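Kivum Two-Arm Teaching Kit: a long-term review

Reviewed by Teun Lambrechts

I have had the Kivum kit since April, and I should say right away that I'm fond of it, so take the grumbling further down as the kind you do about an old car. It is a pair of small leader arms you hold in your hands, a foot pedal to start and stop recording, and software that passes your movements along to the two big arms. You do the job yourself, by remote, over and over, and the recordings become the lessons.

Setup took me an afternoon (and one long, very patient phone call with Lina Khoury at Stelley, who sold it to me). The leader arms are light and nicely balanced, and after a week my wrists had stopped complaining. We have 3,118 recordings now, of which over 2,000 are good enough to keep.

What I like best is how well it copes with two hands working on one floppy thing. Our main task is lining a bin with a shopping bag: get hold of the mouth on both sides, spread it, bring it over the rim. Thin plastic is miserable stuff! You can't feel it through the handles, so you learn to watch the wrinkles, and you learn to move both hands outward at the same slow speed. Kamran Shirazi picked it up faster than I did and is still smug about it.

My complaints are small ones. The finger triggers are stiff in the last bit of travel, right where you want a gentle pinch, and the pedal slides on carpet until you put something grippy underneath. The manual is 46 pages and spends 2 of them on gripper adjustment, where I could happily have read ten.

Bags on the hook, both arms at work:

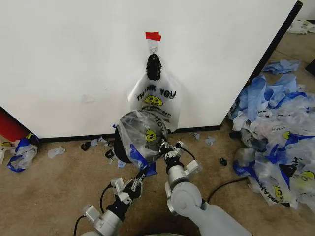
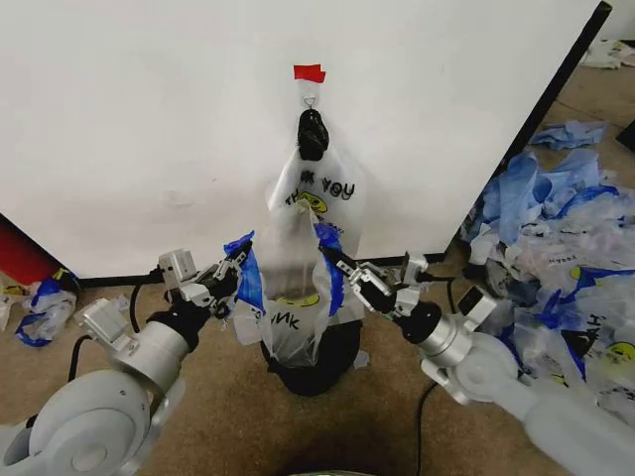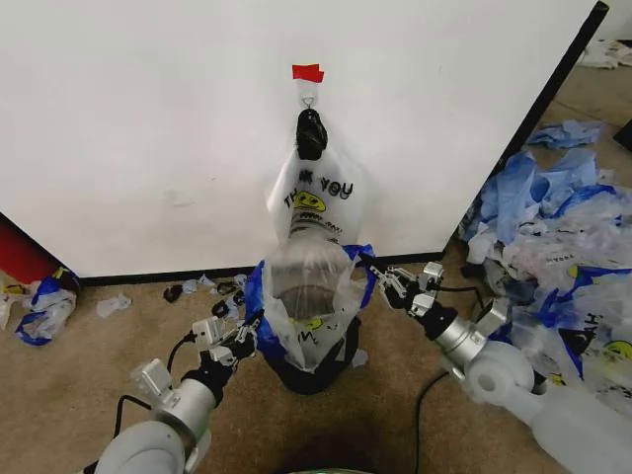 Would I buy it again?

Yes, and I'd order the spare finger pads at the same time. If you only need one arm, look at the Odik first, as it costs less and Bijan Nouri swears by his. For anything with a mouth to hold open, I'd stay with the Kivum and give yourself a couple of weeks to get comfortable with the triggers.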